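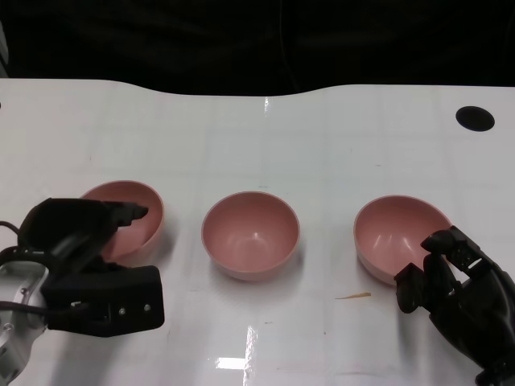 Figure 4. Workspace of the bowl stacking task, seen from the head camera, with the two-finger gripper on the left and the multi-fingered hand on the right.

5.2 Failure analysis: late release of the right hand

Most of the failed trials in our stacking experiment have the same cause, and we describe it here in some detail. The task is simple. Three bowls of the same color are placed in a row on the white table (Figure 4). The left arm should put the left bowl into the middle one, and after this the right arm should put the right bowl on top. The middle bowl must not be moved, so it works as the reference for both arms.

During the test series at the Sturnholm laboratory we ran the task 22 times. In 9 trials the stack was not completed. The left gripper was responsible for 2 of these failures, and both times it closed on the rim too early and pushed the bowl away. The other seven failures came from the right hand, which did not open in time after the bowl was already placed. The arm began its retreat while one or more fingers were still in contact with the rim, and the upper bowl was pulled out again. In four of these trials the middle bowl was dragged together with it, and once the whole stack fell from the table.

At first we suspected the finger motors. The hand was taken off and checked by Kyung-tae Ra, who found no mechanical damage and no unusual friction in the joints. We then compared the time stamps of the hand controller with those of the arm controller. The command to open was sent correctly in every trial. However, the arm did not wait for the fingers to arrive at the open position. It only waited for the message that the command was received. With the two-finger gripper this difference is too small to matter, as the jaws need only a short way to let the bowl go. The fingers of the hand have to travel much further, and the arm was often faster.

A second factor is the force estimate. Our planner, Pondix, decides that contact is lost when the estimated fingertip force stays under a fixed limit. The bowls are light, and a finger which only leans on the rim from outside produces almost no force. The planner therefore reported "no contact" in five of the seven trials although the video shows that a fingertip was touching the bowl. We had chosen the limit with heavier objects from the Erkwood set and did not adjust it for this task, and this was our mistake.

The camera could not correct the error either. The table is glossy and the overhead lights give strong white reflections on it, one of them just behind the row of bowls. The depth values in such regions are noisy, and we had removed them with a filter. When the hand reaches toward the right bowl, its black fingers also cover a part of the rim, so the segmentation has fewer pixels to work with. The vision module gave a bowl position with low confidence, and the planner ignored it – exactly as it was programmed to do.

The safety side should also be mentioned. The collision monitor did not stop the arm in any of the seven trials, as the pulling force was always below its threshold. For bowls this is acceptable. For a glass or a container with hot liquid it would not be, and we do not recommend to use the present release routine with such objects.

We changed two things after the analysis. The arm now stays still until the measured joint angles of all fingers are inside the open range, and the force limit is set for each object class separately. The results with the changed routine are given in Section 5.3.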